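October 29, 2018

**Omance to close slipper workshop, move repairs to Abbasi site**

Footwear maker Omance will close its slipper workshop at the end of November and move the work to the Abbasi building across town, the company told staff last week. The workshop has 20 employees. All of them have been offered jobs at the new site, according to operations manager Terence Fothergill.

The lease on the current building runs out in the new year and the owner has asked for a higher rent. Fothergill said Omance looked at staying, but the building also needs a new boiler and repairs to the loading dock.

"We would have been paying more for a place we can't heat," he said. "The people are coming with us and so are the machines."

The company makes house slippers under its own name and under the Rolodo label, which it took over four years ago. It also runs a repair service by mail. Customers send in worn pairs, and the workshop replaces soles and linings for a flat fee of $20. Roughly 400 pairs came in for repair last year.
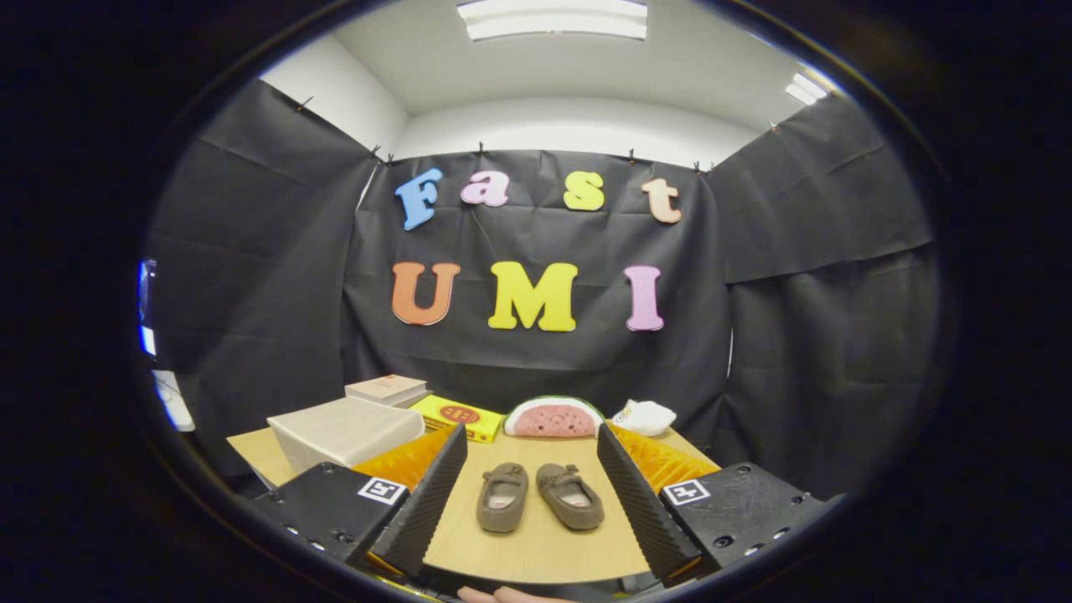
Repairs will stop for two weeks during the move. Salamatu Kyei, who runs the repair desk, said pairs that arrive before November 9 will be finished and mailed back from the old address. Anything later will be held and worked on at Abbasi. Customers do not need to send the box or the receipt, only the slippers and a note with a return address. Brown is still the color she sees most, and a plain brown pair like the ones on the table is also the easiest to find matching thread for. Orders in other colors may take a few days longer until the thread stock is unpacked.

The factory shop at the front of the building will close for good on November 17. Omance has no plans for a shop at Abbasi, where the ground floor is rented to a printing company. Seconds and discontinued styles will be sold off during the last week, cash or card, with no returns.

Not everyone is happy about the change. Yaa Bonsu, a stitcher with 11 years at the workshop, said her bus ride will go from one bus to two. She and several others on the early shift have asked for a later start.

"I'm going to take the job," Bonsu said. "I just want them to fix the hours first."

Fothergill said a 7:30 start is being discussed and that staff will have an answer before the move. Parking at the new site is free, but there are fewer spaces than at the old one.

City council member Bernice Amegashie said she had asked the transit office whether the Route 185 bus could stop closer to the Abbasi building. The nearest stop now is at the bottom of the hill, and part of the road has no sidewalk. She expects a reply in November.

The owner of the old building, Abdul-Rahman Quansah, said he has had calls from two possible tenants but has not signed with either. He plans to start the boiler work as soon as Omance is out.

Questions about repairs already sent in can be made by phone to the repair desk on weekday mornings.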